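Flunstead notebook, August, cart task, afternoon

Back on the medical cart this arvo with the Mernasen policy, the one trained on 50 demos.
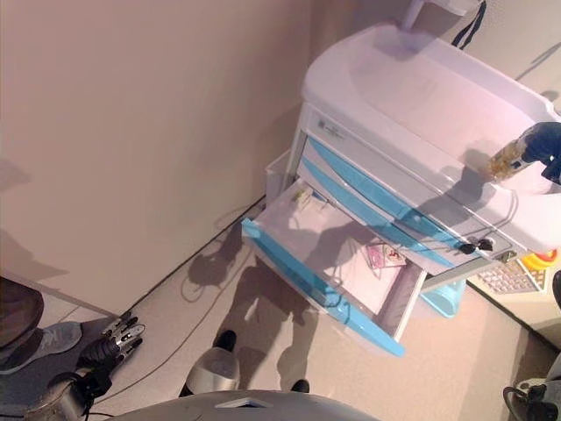
Bottom drawer open, right gripper over the cart top with the patterned item, left one free.

Big change since the last entry: I've split the task into 2 stages (drawer, then item) and each stage gets its own goal embedding, which I pinched from the Pornodow write-up. Three runs with it so far and I'm pretty chuffed! The arms used to fight over who moved first, and now the left one waits its turn. Well, mostly. On run 2 it dithered for ages near the handle and I had to hit stop.

My hunch is the shadows on the floor. They shift every time one of us moves our feet, and the head camera gets the lot. Going to try the Takagi colour jitter on the training set overnight and see if the dithering settles down (same seeds, please don't touch the config).

Still to do: log gripper force on the drawer pull, and tape down that black cable.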